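Wednesday, October 19, 2022

Spent most of the day on the sachet pages for the Clallia booklet, and I am writing it all down while I still remember what Eirini and I agreed on, as last February we had the same talk twice and ended up with two different cord lengths. Drawstring pouches first, then. We both like a plain cream cloth with a small leaf print, and the neck pulled in tight enough that the top ruffles out like a bow. A loose neck looks sad and sheds lavender all over the drawer (ask me how I know!).

Cord is white braid, 40 cm before knotting. I had been cutting it shorter to save on the roll, but the tassel needs room to hang, and so does the bead.
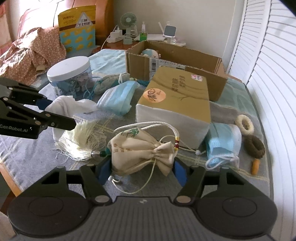

Green bead right where the tassel meets the cord, with a metal cap under it, and the red and gold ornament farther along by itself. I do love that pairing. Eirini thinks the fringe should be trimmed blunt; I would leave it to fan out, and we've parked that until Holger has had his say.

On the packing side, Holger Sjöberg wants each pouch in its own little box with white paper and a round sticker on the top, the peach kind with brushed lettering. It does look lovely, though it adds a good deal of folding to an order of 1,000, and Stamatopoulos haven't priced the stickers yet. I'll call them in the morning.

Also: the Willidier thread frays if you look at it wrong. Dab of glue on the ends before threading, and let it dry properly. Eirini has the good scissors.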